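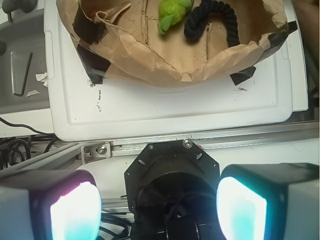
Research > Comari > Questions people ask

Filed under: Manipulation, Touch sensing, FAQ

So what is Comari, in plain words?

It's my method for getting a robot to take things out of floppy containers, mostly paper bags. I'm Abena Acheampong, and I've been at this long enough that I can't look at a grocery bag the normal way anymore! The robot gets a wrist camera and two fingers with glowing touch pads, and Comari decides when to trust which one.

Why a paper bag? Wouldn't a box be easier?

Oh, much easier. But a box keeps its shape, and paper gives, folds and creases as soon as you brush against it (and so the opening you planned for is gone by the time you get there). That's the part I wanted to study.

Is taping the bag down cheating?

A little, yes. The black tape holds the bag to the white tray so that I can look at the grasp by itself. Untaped bags are a separate test, and the numbers there are worse. I report both.

Why a plush toy and a rope toy?

They're soft in different ways. The lime-green plush is one lumpy blob, so the fingers can close on it from nearly any side. The black braided rope curls in an arc, and you have to pick a spot along it. Brilow, our older method, went for the middle of the rope every time and pinched a lot of paper along with it.

How well does it work?

I trained on 709 grasps. In the taped test, Comari missed 2 out of 40 tries and Brilow missed 7. I was thrilled, but please remember it's one tray and a short list of toys.

What does it still get wrong?

Torn flaps! If a ragged bit of paper folds inward, the camera can take it for part of the toy. The touch pads usually catch the mistake, but only after the fingers have closed, so we lose time.

Can I try it on my own arm?

I hope so. The code should be out in August, along with the Treremen grasp logs. You'll need touch pads on both fingers; with camera only, you're basically running Brilow again.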